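Movable book

A movable book is one where some part of the page does something: a flap lifts, a wheel turns, a tab pulls, or a whole castle stands up when you open the spread. I've been collecting the children's kind for 29 years, so forgive me if this entry runs on a bit in places (my favorites get more room than they should).

Early forms

Moving paper parts were first made for grown-ups, mostly for astronomy and anatomy. The oldest thing on my own shelf is a loose paper wheel dated 1720, which I bought for far too much money and would buy again tomorrow! Books of this sort for children came later, with lift-the-flap stories leading the way.

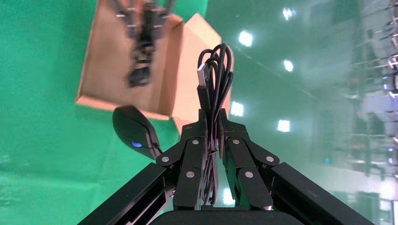

Pull-tab books are the ones I love best. A strip of card runs behind the page, and when a child tugs it, an arm waves or a crocodile shuts its mouth. The trick is in the joints, and paper engineers borrow from the same family of linkages you find in machines: flat black plates held together with round silver pins, like the two fingers gripping that looped-up cable, are close cousins of the card levers and little rivets inside a good crocodile. Grakley, the small press that made Hutsuliak the Hungry Heron, used 2 rivets per beak, and my copy still snaps after hundreds of bedtime readings.

Pop-ups

A pop-up gets its power from the page turn itself. The basic shapes are the V-fold and the parallel fold, and nearly everything fancy is built up from those. Loddale's The Lighthouse That Sneezed has nearly 400 glued points, and I can believe it, having tried to mend one.

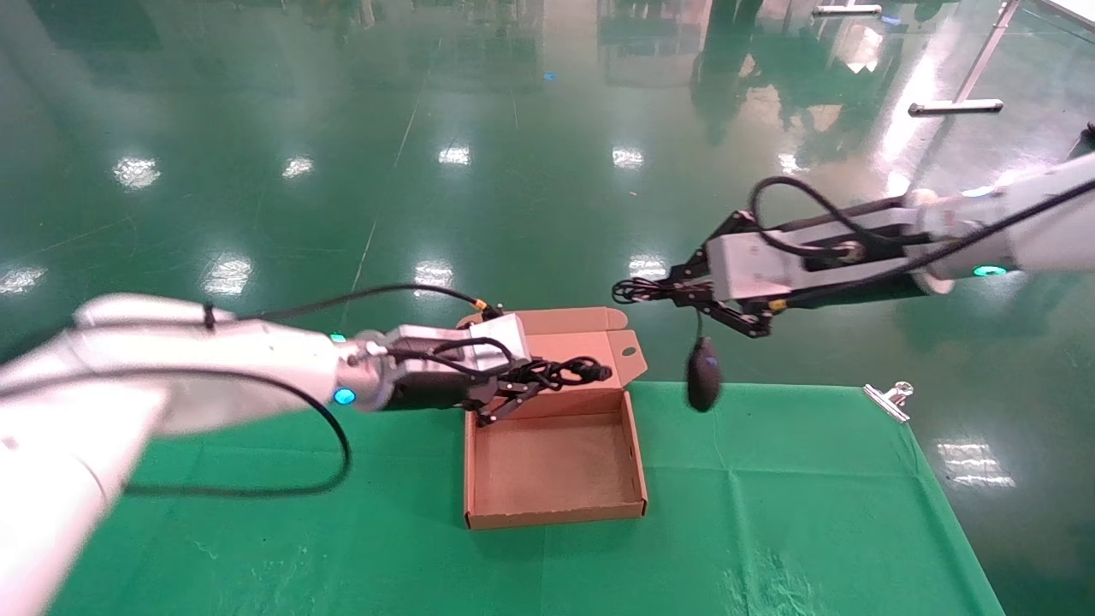
Mending is a whole hobby of its own. I use thin Japanese tissue and wheat paste, never sticky tape, which goes yellow and pulls the print off. Mitau, who publish mostly for toddlers, will send out spare flaps if you write to them nicely, and mine came in January tucked inside a birthday card.

See also: Carousel book, Flip book, Tunnel book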